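Silten ハンドグリッパー 比較機レンタル/販売ページ

在庫あり(2月入荷分)。黒ボディのみ。白は終了しました。

■ どういう物か
手で持って使うグリッパーです。アームに付ける前に、人の手で同じ動作をやってみて、つかめる物・つかめない物を先に洗い出す用途。上面にマーカーブロックを載せられるので、位置は固定カメラ側で取れます。

■ 仕様(抜粋)
本体重量 600 g(マーカー含まず)
最大開き幅 100 mm
電源 なし。レバー式
フィンガー 交換式、標準は平型
マーカー 白、四角錐台。各面に白黒パターン印刷済み
取付ブラケット 金属製、ネジ留め
※ネジの種類に注意。前の版の説明書に誤りあり、すみません。

■ Zeman との違い
問い合わせが多いのでまとめて。Zeman は平行開閉で開きが狭い。そのかわり指先のガタが少ない。小さい部品だけなら Zeman でいいと思います。果物、箱、カゴの縁みたいに大きさがバラバラなら Silten。
指先の当たりは Silten の方が柔らかめ。バナナは Zeman だと角が食い込みます。フィンガーを替えれば多少まし。
レバーの重さは好みが分かれる。Silten は戻りバネが強いです。長時間だと手首にくる、という声が3件。手袋のサイズによっては小指が当たります。

■ カメラとの組み合わせ
固定カメラ1台で可。真上か、やや横から見下ろす位置。マーカーの面が2面以上見えていると安定。1面だけだと角度が飛ぶことがあります。
照明の映り込みに注意。金属トレーを置くと条件によって検出が落ちる。ツヤ消しのシートを敷くか、トレーをどかす。
Clollthorpe のコントローラーに記録を流す場合は変換ケーブルが別途必要。ケーブルは付属しません(よく間違えられます)。

■ 試用レポートから
Wulturville の Gertraud Bachmann さんのところで2週間、両機種を使ってもらいました。動作の記録は全部で 2,158 回。うち Silten が半分ちょっと。
メモをそのまま載せます。

「丸い物は開き切ってから寄せる。閉じながら寄せると逃げる。カゴは縁をまたぐ形で入れるのが楽。底の物を取るときはブラケットが縁に当たるので手首を起こす。紙コップは縁をつまむ。胴だと潰れる。マーカーは一度外れた、締め直したら以後なし」 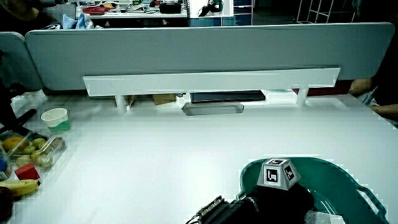 対象物を変えるときは、先に大きい物からやるのがおすすめ。開き幅の感覚がつかめるので。小物から始めた人はだいたい後でやり直しています。
薄い物(ノートPC、段ボールの切れ端など)は標準フィンガーだとほぼ無理。薄物用フィンガー待ち、入荷は未定てす。

■ レンタル
1台 59 ユーロ/週。2台同時で比較セット(Silten + Zeman)、こちらは4週間から。
往復送料は別。返却時はマーカーを外さないでください。外すとこちらで位置合わせやり直しになるので、作業費がかかります。
キズは気にしません。指先のゴムの減りも通常使用なら請求なし。落として曲げたブラケットは実費。

■ 納期・連絡
通常は3営業日で発送。日曜の発送はなし。
技術的な質問は Mairéad Mulligan まで。返信は英語かドイツ語、日本語は少し時間ください。型番と、つかみたい物の寸法を書いてもらえると早いです。写真があればなお可。
比較表の全体版(PDF)は更新中。旧版は開き幅の数値が間違っているので、お持ちの方は破棄して下さい。

関連品:薄物用フィンガー(入荷待ち)/予備マーカー/ツヤ消しシート/Clollthorpe 用変換ケーブル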